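Can a Machine Clear the Table Yet? Sorting and Tidying with a Single Arm
Marwa Bennani and Ehab Kabbaj
Project report, 2020-08-27

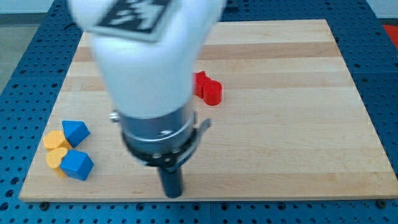

1. Background

We started with a question from Ehab's summer job at Fahmy, a housewares shop where much of the day goes to putting things back where they belong. Customers pick items up and set them down somewhere else. The same thing happens in a kitchen or a child's room. We wanted to know how much of that work an arm can do today if the objects are simple and the surface is flat.

Blocks are the easy version of the problem. They are rigid, they do not spill, and it does not matter much if one gets knocked. If a method cannot tidy blocks on a board, it will not tidy a shelf at Fahmy.

2. Task

The arm has to push blocks of one color away from blocks of another color, then bring each color together in its own part of the board. It works by pushing only. We chose pushing over grasping so that we could look at planning without also having to solve grip.

A run ends when the colors are separated or when 70 pushes have been used. A block that leaves the board ends the run as a failure.

3. Results

We logged 600 runs. Of these, 236 finished with the colors fully separated. Most of the others used up their pushes with one block still in the wrong group.

Tight clusters were the main trouble. When blocks of two colors touch along a flat side, a push on one moves the other as well, and the planner often undid in one push what it had done in the last. Round shapes slid along the tool and ended up off to one side. Marwa added a rule that approaches a cluster at a corner first – this helped with pairs, less with larger groups.

Blocks near the border were the second problem. The planner avoids strokes that might send a block over, so it tended to leave those blocks alone.

4. What this says about chores

A person sorts the same blocks in a few seconds and does not think about it. Our arm is slow, and it needs a known surface and known shapes. Real shelves at Fahmy have glass, soft packaging and things stacked on other things, and we tested none of that.

We think a shop could use a system like this for a narrow job, such as squaring up boxes on a counter overnight. Clearing a dinner table is much further off.

5. Remaining work

The planner still treats each push as separate from the next. Ehab is rewriting it to look three pushes ahead – the code runs, but we have not tested it on the arm. We also want to repeat the border cases with a slower stroke.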